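居室整理中衣物的临时放置:床面、地面与柜面
Brutthorpe 居住行为研究组
一月

4 卧室内衣物的中间状态

4.1 范围与术语

前文讨论的是衣物进入柜体之后的存放方式,包括折叠、悬挂与分格。本节处理进入柜体之前的一段,即衣物离开人体或离开晾晒处之后、归位之前,在卧室中所处的状态。既有文献多将这一段笼统称为“杂乱”,在编码时并入“未归位”一类,其内部差异因此无从分析。本文沿用 Cindov 编码方案的基本框架,对“未归位”作进一步拆分,并使用“临时放置”一词指代衣物在某一承托面上停留、且没有与该承托面形成固定对应关系的情形。

临时放置与收纳的区别在于位置是否可预期。抽屉中的衬衣即使未经折叠,仍属收纳,原因是使用者知道应当到哪一层去取。搭在床沿的衬衣即使叠得很平整,也属临时放置,使用者对它的记忆依附于最近一次动作,时间一长便会失效。这一区别在编码时需要由居住者确认,单凭观察者判断容易把长期搭放的睡衣误计为临时放置。对此,编码手册规定,凡居住者能够在不看现场的情况下说出其位置的衣物,一律按收纳处理。

需要说明的另一个术语是“承托面”。本文所称承托面包括水平或近水平的、能够承受单件衣物重量且不使其滑落的表面。床面、地面、柜顶、椅座均属此类;椅背、门把手、床尾横档属于“搭挂点”,另行编码。被子卷起或翻折形成的隆起部分仍计入床面,不单独列出。洗衣篮及其他容器不计入承托面,衣物进入容器后即退出本节的讨论范围。

4.2 居室条件与记录方法

记录在 Brutthorpe 的卧室中进行。选择卧室的理由在于,这里的家具种类少,承托面之间的边界清楚,衣物种类又相对完整。相比之下,起居室中衣物与其他物品混放的比例高,玄关处则以外套和鞋为主,均不利于单独考察衣物。Dralutdale 的先行调查以整套住宅为单位,其结果显示各房间之间的差异大于各住户之间的差异,这也是本文把范围收窄到单一房间类型的依据。

承托面分为4类:床面、地面、柜面、座面。每条记录包括衣物种类、承托面、衣物形态、与最近家具的距离,以及该衣物在整理过程中被移动的先后次序。形态一栏采用三级描述,即平展、对折、团皱。三级之间的界线以衣物投影面积与平展面积之比为参考,但记录时并不实测,由记录者按样例对照判定。两名记录者判定不一致的条目退回重看,仍不能统一者归入较松散的一级。

全部记录合并之后,共得到超过600条有效条目。剔除的条目主要有两种来源,一种是承托面被其他物品遮挡,无法确认衣物底部与何物接触;另一种是衣物种类不明,例如一团深色织物究竟是上衣还是裤装,只看外缘不能确定。后一类条目在地面上出现得较多,与地面衣物团皱程度偏高有关。剔除条目未参与次序分析,但在讨论形态时仍作为背景材料使用。

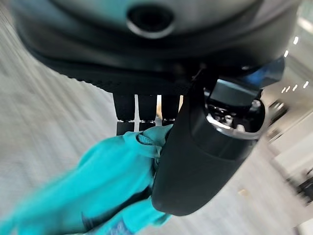
距离一栏的取法如下。以衣物投影的最近点到家具外缘的水平距离为准,凡衣物与家具相接触者记为零。床的外缘取床垫边线,不取被子垂下部分的边线。这样处理的理由是被子的垂落量随铺床方式变化很大,若以被缘为界,同一件衣物在铺床前后会得到不同的距离值,而衣物本身并未移动。柜类家具的外缘取柜体立板,抽屉拉开时仍按关闭状态计算。

次序一栏只记录相对先后,不记录时刻。整理动作的持续时间受个人习惯影响过大,同一个人在不同情境下的差别也相当可观,将时刻纳入分析会引入难以解释的变异。相对先后则较为稳定,且能够直接回答本节关心的问题:居住者在面对多个承托面上的衣物时,先从哪里开始。

4.3 床面

床是卧室中面积最大的承托面,也是临时放置条目最集中的位置。床面的高度接近腰部以下,取放时弯腰幅度小;织物对织物的摩擦力较大,衣物落下后基本停在原处;被面的颜色若为浅色且无图案,深色或有彩度的衣物在其上辨识容易。上述条件使床面在整理过程中承担了两种功能,其一是堆放,其二是作业,即将衣物摊开、抚平、折叠。两种功能在空间上互相占用,这是床面条目形态分布较为分散的主要原因。

铺床状态对床面的使用有明显影响。被子未铺时,衣物容易陷入褶皱或被压在被下,居住者往往要先理被子再理衣物,衣物随之被移动一次以上。被子铺好之后,床面成为一个连续的平面,衣物的轮廓完整显露,整理次序也趋于提前。访谈中,多数居住者表示床铺好后再看到上面有衣服会觉得“没有做完”,而在未铺的床上,同样的衣服不会引起注意。

枕头一侧的情况略有不同。靠近床头的区域由枕头和翻折的被头占据,表面起伏较大,居住者较少把衣物放在这里,除非是当晚要穿的睡衣。中部和靠近床沿的区域使用频率最高。床沿处的衣物有滑落的可能,尤其是面料光滑的衣物遇到垂落的被面时,滑落后便转为地面条目。编码时对这种转移不作追溯,按记录时所在位置计。
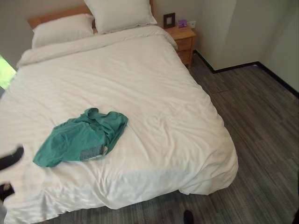
图4 铺有白色被子的双人床,被头翻折,床头有两只白枕,被面上为一件团皱的蓝绿色衣物。

单件衣物与多件衣物在床面上的处理方式不同。床面上仅有一件时,居住者倾向于直接拿走,不在床上折叠,折叠动作移到柜前进行。床面上有多件时,居住者更愿意先把它们聚拢,再逐件摊开。聚拢这一步并不减少衣物数量,也不改变其形态,从动作经济的角度看似乎多余,但它腾出了摊开衣物所需的空面积,因而在作业上有实际意义。Seok 衣物操作分类表中没有与聚拢对应的条目,本文在“移动”之下增设一个子项予以记录。

床面上的团皱衣物还有一个容易忽略的特点。团皱形态下,领口、袖口等部位可能露在外侧,居住者常以这些部位为抓取点。领口较硬,抓起后衣身自然下垂,有利于随后的抖开;袖口抓起后衣身扭转,需要换手。访谈对象大多说不出自己抓的是哪里,但在请他们重复动作时,先抓领口的占多数。衣物为上衣时这一倾向更清楚,裤装则以裤腰为主。附在衣物上的吊牌、标签或小件包装有时会影响抓取点的选择,居住者会避开它们,或者先将其取下放在一旁,由此产生新的待处理小物。

4.4 地面

地面条目的数量低于床面,形态则明显偏向团皱。地面铺有地毯时,衣物与地面之间的颜色对比降低,灰色地毯上的深色衣物尤其不易分辨边界,剔除条目中有相当一部分属于这种情况。条纹地毯在这方面略有改善,衣物遮断条纹之处可以作为边界的线索。木地板与瓷砖上的衣物边界清楚,但居住者普遍反映更不愿意把衣物放在硬质地面上,理由多与卫生观念有关。

距床100厘米以内的范围集中了地面条目的大部分。该范围大体相当于居住者站在床边时伸手或迈出一步所及之处,更衣、下床、铺床等动作都在其中发生。超出这一范围的地面条目较少,且多沿着通往门口或衣柜的路线分布。床与矮柜之间的窄处是一个特殊位置,衣物落入后不易被看到,也不易被脚碰到,停留时间据居住者自述往往较长。
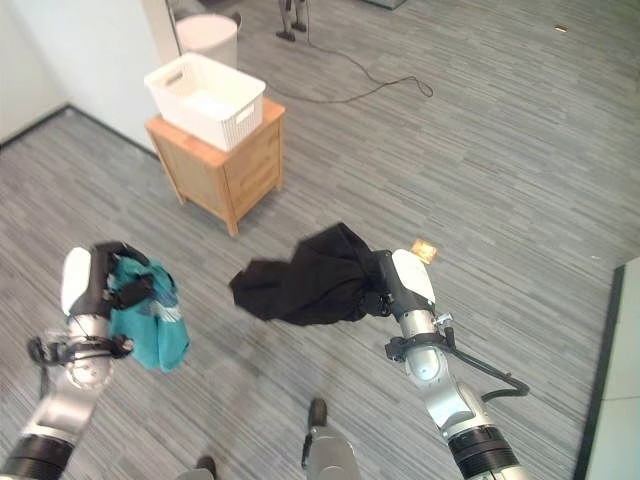

从地面拾起衣物时,双手各持一件的做法并不少见。居住者俯身一次,拾取两件,起身后再决定各自的去向。这种做法减少了俯身次数,却把分类的决定推迟到了双手均被占用之后,此时若要摊开其中一件,必须先放下另一件。被放下的那一件通常落在最近的承托面上,多数情况下是床面。地面条目由此转为床面条目,再由床面进入柜体。这一路径在记录中反复出现,本文称之为“经床路径”,与由地面直接进入柜体的“直接路径”相对。

经床路径的比例与衣物种类有关。需要折叠的上衣、裤装多走经床路径;袜子、内衣等小件多走直接路径,或者直接进入洗衣容器而退出记录。衣物是否干净同样影响路径,但干净与否无法由观察得出,只能依赖居住者的说法,且居住者本人有时也拿不准。手册要求在这一栏如实填写“不确定”,不得由记录者推断。填写“不确定”的衣物在后续处理中表现出最长的停留,常在床面与座面之间往返。

地面上除衣物之外还有小件物品,如小包装袋、纸片、充电线等。它们不属于本节的记录对象,但对衣物的处理次序有影响。小件物品紧邻衣物时,居住者往往先拾衣物,小件物品留待最后一并处理;小件物品若被衣物压住,则在衣物被拾起后才显露,容易遗漏。这一现象提示,以“地面上有无物品”作为整理完成的判据时,应当区分衣物阶段与小件阶段,二者合并计算会低估衣物整理的进度。

4.5 柜面与座面

卧室中的矮柜和床头柜高度与床面相近,顶面积小。柜顶平整时可以放置已经折好的衣物,形态以对折为主,团皱者很少。居住者对柜顶的使用带有中转性质:衣物已折好,但对应的抽屉尚未腾空,或者还在等待同类衣物一起放入。浅色木质柜顶上的深色衣物较为醒目,居住者普遍认为它“放不久”,实际记录也支持这一说法,柜面条目在次序分析中多处于末段。

座面的情况与此相反。椅子在卧室中的用途往往不固定,原本供坐用,久而久之成为衣物的停留处。座面条目层叠程度高,最上一件可以辨认,其下各件只能看到局部。Cindov 方案对层叠衣物按一堆计为一条,本文改为按可辨认件数计,改动之后座面条目有所增加,与床面之间的差距缩小。这一改动使本文结果不能与 Dralutdale 的数字直接比较,引用时应予注意。

搭挂点虽不在承托面之列,仍需在此提及。当座面堆满时,后来的衣物转移到椅背和床尾横档上,形态由团皱变为垂挂。垂挂衣物褶皱较少,居住者对其容忍度也较高,不少人认为挂着就不算乱。由此看来,居住者判断整齐与否时,衣物形态所占的权重可能高于位置,至少在卧室这一范围内如此。

4.6 次序

将各承托面的条目按先后排列,可以看到一个比较一致的顺序。地面在先,床面其次,座面再次,柜面最后。地面在先的原因,居住者多归于行走需要,也有人提到要先吸尘。床面居次则与前述作业功能有关:地面衣物经床路径转入床面后,床面条目暂时增多,随后集中处理。因此,在整理过程的中段,床面看上去往往比开始时更满。若只在开始与结束时各记录一次,这一中段增多的现象便不会显现,临时放置总量也会被低估。

次序也受铺床时机的影响。先铺床者在地面衣物转入床面时动作更为谨慎,倾向于平放,形态偏向对折;后铺床者则多将衣物直接抛到床上,待要铺床时再整体移开。后一种做法中,同一件衣物平均被移动的次数较多。两种做法在居住者中都有,同一居住者也会因当日安排不同而改变,本文未将其作为个体特征处理。

有必要讨论记录间隔对上述结果的影响。间隔过长,会漏掉短暂停留的条目,尤其是衣物在手中与承托面之间快速转换的部分;间隔过短,则同一件衣物的连续微小位移会被重复计入。本文以承托面是否改变为准,衣物在同一床面上由中部移至床沿不另计一条,由床面落至地面则另计。这一规则简化了编码,代价是丢失了床面内部的位置变化,而聚拢动作正属于这种变化,只能依靠增设的子项加以弥补。 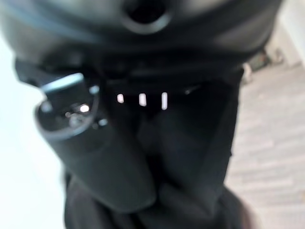

一份书面意见对此有所保留,认为以承托面是否改变作为计数标准,会把床面上最费时的一段工作压缩成一条记录。意见写道:“折一件上衣,摊开、翻面、再摊开,在你们的表里都还是‘床面’,而把它随手搁到柜顶反倒算一次移动。这样得出的次序反映的是放下的地方,对手上花的工夫说得很少。”意见还建议把形态变化与承托面变化分列两栏,各自计数,再考察二者是否同步。

这一建议在编码上可行。现有记录中已有形态一栏,只是每条仅填写一次,取衣物停稳后的状态。若改为在每次形态变化时填写,需要重新查看全部材料,并对团皱与对折之间的过渡形态给出更细的规定。抖开之后、折叠之前的衣物常呈半平展状态,一侧袖子压在身下,按现行三级描述归入哪一级均有争议。在规定确定之前,本文维持原有计数方式,次序结果的解释也相应限于承托面之间的转移。

对于床面,限制尤其明显。床面条目中形态由团皱转为对折的部分,目前只能通过该衣物下一条记录的形态间接推得;若衣物随后进入抽屉,便没有下一条记录可供比较。座面与柜面受此影响较小,前者的衣物多半不在原处折叠,后者的衣物在到达之前已经折好。地面衣物在原处折叠的情况仅见于坐在地毯上整理者,条目过少,未单独分析。第5节将以抽屉内的衣物形态为终点,对床面上的折叠过程作逆向推算,并给出两种计数方式在同一批衣物上的差异。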